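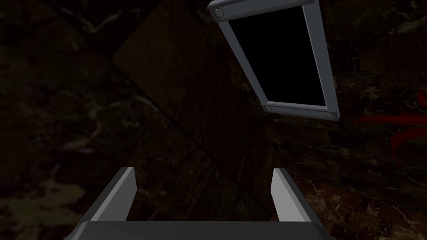 The Prurkholm zine has gone to print (and I can sleep again)

March 15, 2023

So, news! The Prurkholm fan zine went off to the printers last night, all 126 pages of it, and I've been wandering round the flat ever since picking up pens and putting them down again because there's nothing left on the list. I keep opening the folder just to look at it.

If you've only turned up here for the inktober leftovers, Prurkholm is the webcomic I won't shut up about, the one with the ferry town and the two sisters and the goose. It finished in November, and a bunch of us in the comments had been saying for ages that somebody ought to put together a proper goodbye book. Then Edin Nedeljković made a sign-up form while the rest of us were still saying it, and off we went.

We had 18 artists in the end, plus four people doing short written bits to go between the sections. I did three pieces, a full-page one of the older sister mending nets, a silly little two-panel strip about the goose, and half of a double-page spread of the harbour at night. The harbour one nearly finished me off. I was doing the left side and Edin was doing the right, and we'd agreed on the horizon line and the light coming from the lamp on the jetty, and then we both merrily drew the same boat. Same boat, twice, facing each other! We left one in and I turned mine into a stack of crates, and I now like the crates more than anything else on that page.

Most of mine was done in pencil first and then inked on the tablet, apart from the net-mending page, which is real ink and a wash of watered-down blue. I haven't used proper ink for a finished piece since college and I'd forgotten how much you have to commit. There's a blot near her elbow that I tried to scan out and then put back in because her sleeve looked bare without it. The lettering on the goose strip is my actual handwriting too, tidied up a bit (okay, tidied up a lot).

Printing is with Hodžić in Ernau, the same small press that did the Stostuten sketchbook a couple of years back. Some of you bought that one from me and said nice things about the paper, so I asked for the same stuff again, the slightly creamy one that doesn't shine when you tilt it. The cover is a bit heavier this time. I did ask about a fold-out map for the middle and was told what it would cost, and we are not having a fold-out map for the middle. There's a normal map on a normal page and it's lovely, and the rude place names from chapter six are all on it.

We're doing 468 copies. It's a funny number, I know, it comes from the pre-orders plus one each for everyone who worked on it plus a small pile for the spring fairs. If you pre-ordered you don't need to do anything at all unless you've moved house, in which case please, please send me the new address using the form on the shop page and not in a comment under a drawing of a goose. I will lose it. I lost two that way with the sketchbook and felt awful about it.

Bits people have been asking me:

Is there going to be a digital version? Yes! It'll be a PDF, and everyone who ordered the book gets it as well. I still have to shrink the files down, because at the moment it's enormous and my laptop makes a noise when I open it.

Can I still get a paper one? If you missed the pre-orders, the leftovers will go up in the shop once all the posted ones have gone out. I'll say so here first and then everywhere else the day after, so people who still read actual blogs get a head start.

Are the stickers included? The goose sticker is in every copy. The sister stickers were only for the bigger bundle, sorry, I've got a handful of spares and I'll put them in the shop with the leftovers.

Who drew the cover? Edin did, and it's gorgeous, and I've been told I'm not allowed to show it until the proof comes back in case the greens go funny. They went very funny on the sketchbook (if you own one, that tree was not supposed to be turquoise).

As for what I'm drawing next, I've promised myself a few weeks of nothing but my own characters. The Stostuten lot have been sitting in a drawer all winter and I've got a whole page of notes about the lighthouse keeper's coat, which changed colour twice in the last batch without me noticing until one of you wrote in. I want to do some proper turnarounds so that stops happening. There might be a few Prurkholm doodles as well, I can't promise there won't be, my hand just sort of does the goose by itself now when I'm on the phone.

I've also got a couple of slots open for commissions again, just busts and simple full figures, no backgrounds please, I've had my fill of harbours. Prices are the same as last year and they're on the usual page.

Thank you to everyone who sent in drawings, and to everyone who sent them in late and apologised so nicely that I couldn't be cross. I'll post again when the proof arrives, probably with a lot of exclamation marks. Right, I'm off to wash some brushes that have been in the same jam jar since the net-mending page.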